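Esow Foods
Call for participants: pickle tasting panel, fall round

Applications close at the end of November. Sessions are in the evening, 6:30 to 8:00, at the Widholm building.

We need people who will eat pickles and then tell us what they think of them in complete sentences. The first half of that has never been hard to staff.

Esow makes pickled vegetables for grocery stores and a small number of restaurants that would prefer we didn't name them. Before a recipe goes to market it goes past a tasting panel of 23 regular people. The last panel has finished its term, and a few of its members have said they would like to go back to enjoying sandwiches. We wish them well and are now looking for the next group.

What you would be doing

Each session you get a tray of coded samples, a cup of water, some plain crackers and a form. You taste the samples in the order printed on the form. You write down how salty, sour, sweet and crunchy each one is on a scale from 0 to 100, and then you describe it in your own words. The scale takes some getting used to. Everyone begins by giving everything a 70. By the third session people have started using the bottom half, and that is when we start learning things.

The written part matters more than the numbers. "Good" doesn't help us. "Nice" doesn't help us either. A panelist last spring wrote "tastes like the drawer where my aunt keeps batteries," and we changed the supplier for our dill seed that same week. Please write like her.

You won't be told which samples are ours and which came off a supermarket shelf. You also won't be told afterward, however nicely you ask. Dede Ankrah runs the sessions and has been asked very nicely.

Who we want

You should be 18 or over and able to come to at least six of the eight sessions. You should eat vinegar, garlic, mustard seed, onion and hot pepper without medical consequences. Regional loyalties are fine. Strong feelings about bread-and-butter pickles are fine too, as long as you can score one fairly while having them.

No cooking background needed. We have had chefs on the panel and they were perfectly pleasant, but they tend to write down what they would have done instead.

We can't take you if you smoke, if you are on a low-sodium diet, if you have a celery or mustard allergy, or if you or anyone in your household works for a food company. We also can't take people who wear perfume or cologne and don't consider it negotiable. Cabbage week is delicate enough.

The unglamorous parts

Please don't eat, drink coffee or brush your teeth in the hour before a session. Mint is the great enemy and one stick of gum can ruin a table.

No talking while tasting. This includes sighing, which Dede counts as talking. Faces are harder to police, so there are dividers.

Phones go in a basket by the door. You get yours back.

One session is all beets. Wear something you don't love.

A small number of samples are made to be a little wrong on purpose: too much salt, not enough acid, or left too long. They are perfectly safe. They are there to see whether you notice, and whether you say so. Most people are too polite for the first couple of weeks, and we do what we can to cure them of it.

What you get

$48 per session, paid by check at the end of the evening, plus parking behind the building. Anyone who completes six sessions gets a case of whatever we are selling at the time. It will be more pickles. We did look into other gifts.

How to apply

Send an email to the panel desk with "Fall round" in the subject line. Tell us your age, your ZIP code, any allergies, and which evenings you can never do. Then describe, in no more than a paragraph, the worst thing you ever ate at somebody else's house and finished anyway. Kwadwo Ayaaba reads all of these himself and considers it the best part of his year. Please don't send photographs of the dish.

We get more than 1,000 applications in a good round, so we can't write back to everyone. If we think you would suit the panel, Kwadwo will call and invite you to a screening. The screening takes twenty minutes and involves seven small cups of water with different things dissolved in them. Some people find out there that they can't taste bitterness at all. It's good to know, and it explains a lot about how they make coffee.

If you applied last time and didn't hear from us, apply again. Your paragraph may have been fine and your evenings wrong.

Getting to us

Widholm is the long brick building past the Camero tire shop. The entrance is on the side, under the sign that still says Appiah Printing. The bell works if you lean on it. Come up one flight and follow the smell of vinegar, or follow whoever came in ahead of you looking nervous. The elevator runs until 8:00 and then it is finished for the night, so if you need it, let Dede know and we'll have you tasting first.

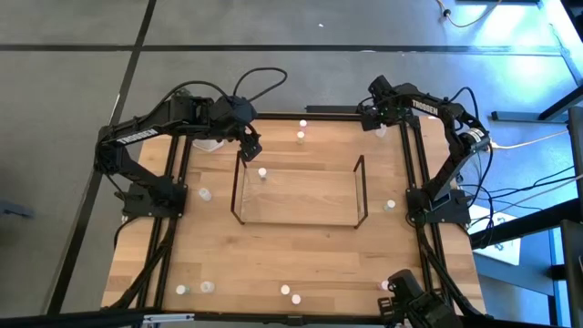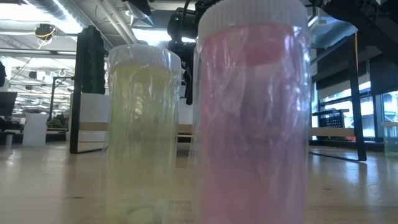
Widholm tabletops. In the second picture, yellow-green on the left, pink on the right.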